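卓上整理の記録:カートン、白トレー、メッシュバスケット

2024年9月3日 文・構成:Zerngate 編集室

当サイトでは、閲覧状況の把握と表示設定の保存のためにCookieを使用しています。閲覧を続けた場合、Cookieの使用に同意したものとみなします。[同意する] [設定を変更]

Zerngateの資材室で使っている卓上整理の配置と、その運用基準をまとめる。対象は小型のカートン、浅いトレー、卓上用のバスケット、天板の覆いである。棚と保管庫は末尾で触れるにとどめる。
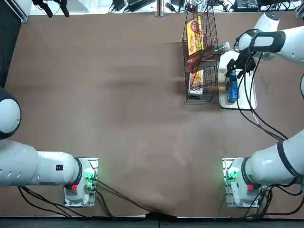 茶色の天板。白い長方形のトレーに青いカートンを立てた配置。トレーの左隣は黒いワイヤーメッシュのバスケット。

天板
卓面は茶色の一色。中央付近に淡い擦れ状の跡が見える。覆いは手前の縁でわずかにたるんでいる。
資材室の基準では、覆いの表面の跡は交換理由にならない。交換の対象は、裂け、角のめくれ、品物の底が引っかかる程度の段差の三種とする。跡の位置は台帳に記入しない。以前は記入欄を設けていたが、記入者によって範囲の取り方が異なり、前後の比較に使えなかったため廃止した。

覆いの端
手前側のたるみは、縁から下へ垂れる部分で許容する。品物を置く範囲に及んだ場合は張り直す。張り直しは奥の辺を先に固定し、左右、手前の順に進める。手前を先に固定すると、余りが中央に寄って取れにくい。
固定具の種類は卓ごとに異なる。Vosutstead室の卓は挟み式、Sorbridge室の卓は面ファスナー式である。混在を解消する予定はない。

白トレー
長方形で白色。卓の奥寄りに置き、カートンの受け皿とする。白を選んだのは底の汚れを確認しやすいためで、同じ型の灰色トレーは書類用に回した。
清拭は使用日の終わりに一回。洗剤は薄めた中性のものに限る。縁の内側に粉が残りやすく、平らな布だけでは取り切れない。細い刷毛を併用する。
トレーを重ねて保管する場合は、間に紙を挟まない。挟んだ紙が縁に貼り付いた例が前年度に報告されている。

カートン(青)
トレーの上では立てて置く。寝かせ置きは、品名の面が上に来ない型があるため採用していない。
向きは品名面を手前とする。ただし品名が二面に印刷された型は向きを問わない。天面に封かんテープがある型は、テープの端を右にそろえる。そろえる方向に技術的な意味はなく、Sorbridge室の従来の並べ方を踏襲した。
角のつぶれについては、側面に達していなければそのまま使う。側面に達したものは別置きとし、中身を確認してから詰め替える。

カートンの間隔
複数を並べるときの間隔は18ミリとする。指を差し入れて一箱だけ引き抜くための寸法である。試験では12段階の間隔を比べず、当初の候補二つから選んだ。狭い候補では隣の箱が連れて動き、Sorbridge室から差し戻しがあった。
トレーの縁との間隔は規定しない。縁に接していても支障はない。

黒メッシュバスケット
黒いワイヤーメッシュ製。トレーの左隣に置く。側面から中身の有無を確かめられるので、確認のたびに持ち上げる必要がない。
入れる品物は、トレーに立てられないもの全般とする。袋物、筒物、底面が丸いものが該当する。網目より細い品物は小袋に入れてから収める。筆記具を直に入れると先端が網目を抜けるため、筆記具は対象外である。
メッシュの塗膜が剥がれた場合は、剥がれた箇所を当て布で覆わず、バスケットごと交換する。当て布をした個体が一時期残っていたが、布の端に小物が掛かるとの指摘があり、すべて引き上げた。

バスケットとトレーの位置関係
左にバスケット、右にトレー。両者は奥側にまとめ、卓の中央を広く残す。
左右を逆にした配置もVosutstead室で試した。作業手順には影響がなかったが、二室で配置が異なると引き継ぎ時の確認項目が増える。左バスケット、右トレーに統一した。
バスケットをトレーの手前に置く配置は認めていない。トレーに品物を移す経路をふさぐためである。

品物の移し替え
カートンをトレーに置くときは、底面全体が着いてから離す。片側の辺だけが着いた状態で離すと、軽い箱ほど倒れやすい。倒れた箱はその場で立て直し、底面のふたが開いていないかを見る。
持つ位置は上半分とする。下半分を持つと、着地の直前に隣の箱へ触れる。天面のふたを持ち手の代わりにしない。
トレーから降ろす場合も同じ要領とし、引きずらない。引きずった跡はトレーより箱の底に残る。
移し替えの順序は、奥から手前。奥が埋まっている場合に限り、左から右とする。

保管棚
卓から下げたカートンはIngvarsson棚に収める。棚板の幅は620ミリ。収容数は一架につき最大168個で、これは最小寸法の型だけを並べた場合の値である。型が混在すると収容数は大きく下がるため、在庫計算にはこの値を使わない。
棚の最下段には空のトレーとバスケットを置く。品物は入れない。床の清掃時に最下段を引き出すためである。
棚札は手書きを可とする。印字した札は読みやすいが、型の入れ替えに印字が追いつかず、古い札が残ったままになる事例が続いた。手書き札の書式は品名、型番、入替日の順。日付の年は省略してよい。

点検
覆い、トレー、バスケットの点検は月2回。項目は次のとおり。
・覆いの裂け、角のめくれ、段差
・トレーの縁の欠け、裏面のがたつき
・バスケットの塗膜、溶接部の外れ、底の変形
・別置きカートンの残数

別置きカートンは点検日に処理し、翌回へ持ち越さない。ただし中身の照合が済んでいないものは例外とし、棚札に「照合中」と書き添える。照合中の札を付けたものが続けて残った場合は、担当室で原票に戻って確認する。
裏面のがたつきは、トレーを卓に置いて対角の角を交互に押し、浮きの有無で判断する。測定器は使わない。卓自体の傾きと区別できないときは、別の卓で再度確認する。

用語について
本ページでは、紙箱とカートンを区別せず「カートン」と表記した。Vosutstead室の帳票には「小箱」の表記が残るが、同じものを指す。「トレー」は縁のあるもの、「板」は縁のないものをいう。「バスケット」は側面が網状のものに限り、樹脂の無孔容器は「ケース」として別に扱う。

今後の変更
12月に覆いの固定具を見直す。対象はVosutstead室の挟み式で、挟む厚みの調整範囲が広い型に替える。Sorbridge室の卓は対象外。
トレーとバスケットの型は継続する。カートンの間隔についても変更はない。深型トレーへの切り替え要望が一件出ているが、立てた箱の品名が縁に隠れるため、浅型を維持したまま品名の印刷位置を調べている。

ニュースレター
新着の記録と資材室の更新情報をメールで配信しています。登録にはメールアドレスの入力が必要です。配信の停止は、各号の末尾に記載した手続きから行えます。[登録する]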